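Weltthorpe publishes household chore trial results: tidying kitchens still a slow job for machines

Rolham, Dec 29, 2022

Weltthorpe today released the results of its household chores trial, which set out to answer a question the company hears from customers, retailers and aged-care providers: can a machine do the small jobs around a home yet?

The short answer is some of them, some of the time, and slowly.

The trial began in June and covered 26 chores, including wiping benches, folding tea towels, sorting cutlery and putting chopsticks back in their holder. Weltthorpe logged 3253 attempts by its Kerekes two-fingered arm in a test flat at Rolham. Each chore was also recorded in ordinary home kitchens, with people working hand-held grippers, so that the arm's software could learn from a job done at a normal pace.

Chopsticks were added to the list at the request of Nukbridge, the homewares retailer that co-funded the trial. They are thin and light, and they roll. They also tend to lie across one another, so a gripper reaching for one will often shift its neighbour.
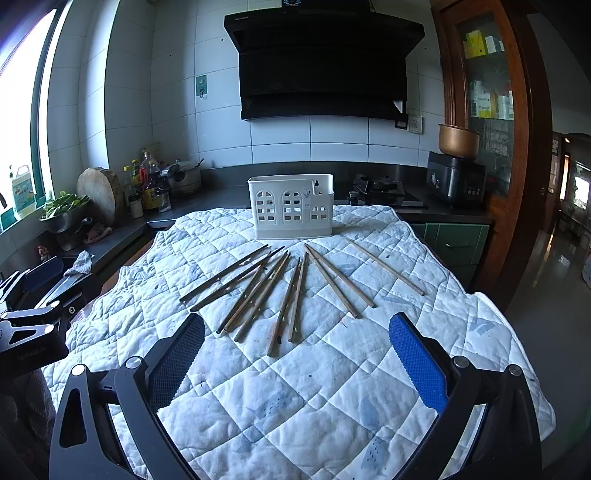
Ten wooden chopsticks fanned out on a quilted cloth in front of their holder, in one of the home kitchens used for recording.

The Kerekes arm made 273 attempts at the chopstick chore. An attempt was counted as a success only if every chopstick ended up in the holder and the holder was still standing. The arm met that standard in 20 attempts.

Most failures came at the pick-up stage. A person will slide a chopstick to the edge of a table or pinch one end to lift the other, and the arm has not yet learned to do either reliably. Chopsticks lying apart from the rest were picked up far more often than those in a cluster. Soft surfaces caused further trouble, as the finger pads caught on padding and seams.

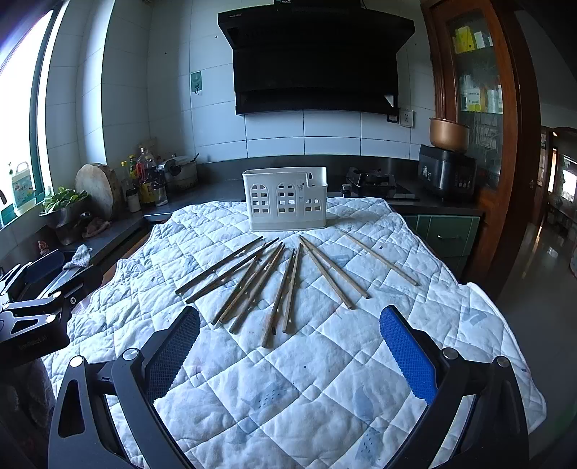
Chopsticks lying close together, such as the three left of centre, are harder to pick up singly than one lying on its own.

The second difficulty was placement. Holders vary a great deal in height and shape, and many have more than one compartment. The arm had to decide where each chopstick should go, turn it upright and let go without tipping the holder. Light plastic holders were knocked over more often than ceramic ones.

Results were better for chores with larger objects. Stacking bowls, moving cups to a shelf and dropping rubbish in a bin were all completed in a majority of attempts, although a person was faster at every chore on the list.
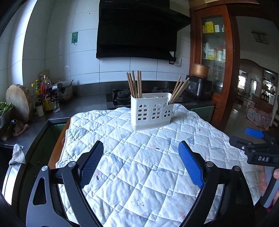

Two bundles of chopsticks standing in a white plastic caddy. Leaning bundles are accepted under the trial's scoring rules.

Weltthorpe has no plans to sell a household version of the Kerekes arm at this stage. The company will continue work on shop-floor tasks, where shelves and packaging are more uniform, and will repeat the full list of home chores next June with a revised finger pad.

Nukbridge will use the findings in its own review of kitchen storage products. It has asked for lids and measuring spoons to be added to the next round.

The full results, including a table of all 26 chores and the scoring rules, are available on request from the Weltthorpe media office.

ENDS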